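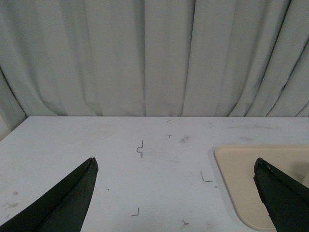
## Thread: the Braneck procurement register, and what is in it

**1/** The Braneck procurement register for last year went online this morning, 9 September 2022. I've read all of it. Posting my notes as a thread, mostly so I can find them again.

**2/** Background for anyone new. Braneck council has to publish every contract it signs above a small threshold. Until now you had to ask for it in writing and wait. I asked in April and got a paper copy with pages missing.

**3/** The new version is a spreadsheet. It has 2848 rows. Each row is one contract or one change to a contract, with the supplier, the department, the date and the value.

**4/** First thing I checked was how many went to open tender. 1599 rows are marked "direct award". The rest are split between open tender, closed tender and blank.

**5/** Direct award is legal. Small jobs, urgent repairs, a part only one firm makes. A good many of these look like exactly that. Boiler repair at a school, a replacement pump, that kind of thing.

**6/** What I'm less happy with is the reason column. The rules say a direct award needs a written reason. In most of these rows the reason is the word "operational". That could mean anything.

**7/** Now the suppliers. Adamczyk turns up 29 times, all under the roads department, all direct award. None of those contracts is large. Each one sits a little under the value where a tender would be required.

**8/** I want to be careful here. A run of contracts just under the limit is a thing auditors look for. It is not proof of anything. Road patching does come in small jobs and the same firm may well be the closest one.

**9/** I wrote to Adamczyk at lunchtime and asked whether they'd been invited to bid for the work as a single package. A polite reply came back saying questions should go to the council. Fair enough, I've sent them there too.

**10/** Kergate is the other name people have been asking me about. It has two contracts, both for legal advice, both put out to open tender, both with the bid scores attached. No complaints from me. I wish the whole register looked like this.

**11/** Somebody will ask about Dolar and the car park. It isn't in the register. The car park deal is a lease, and leases are kept on a separate list which the council hasn't published. I've asked for it.

**12/** Szymon Żak, who chairs the audit panel, told the last public meeting that any councillor with an interest in a supplier would be named in the register. There is a column for it. It is empty from top to bottom.

**13/** Either no councillor has any interest in any supplier, or the column hasn't been filled in. I put that to him by email. His answer was that declarations are "being matched" and will be added later. He didn't give a date and I've asked for one.

**14/** Credit where it's due — the file is searchable, the dates are in one format and the supplier names are mostly spelt the same way throughout. Anyone who has worked with the old paper copies will know what a change that is.

**15/** Some problems with the data if you plan to use it:

- contract changes have their own rows, so adding up the value column counts some money twice
- a few values are given with tax and most without
- the blank procedure rows are nearly all from the housing department

**16/** On that last point, a reader who used to work in housing says the department kept its own system and the fields may not have carried over. Sounds likely. It still leaves us unable to say how those contracts were awarded.

**17/** What I've asked the council for, in writing, today: the full reasons behind the direct awards in roads, the lease list, the procedure for each blank housing row, and a date for the declarations.

**18/** They have to answer within the legal time limit. I'll post the replies as they come in, including any that show I've read something wrong.

**19/** If you've bid for council work in Braneck and lost, or were never told it was going, I'd like to hear from you. Messages are open. I won't use your name unless you say I can.

**20/** Correction to post 5: the pump was for the swimming baths and went to closed tender, so it shouldn't be in that list. The boiler repair was a direct award. Thanks to the two people who spotted it.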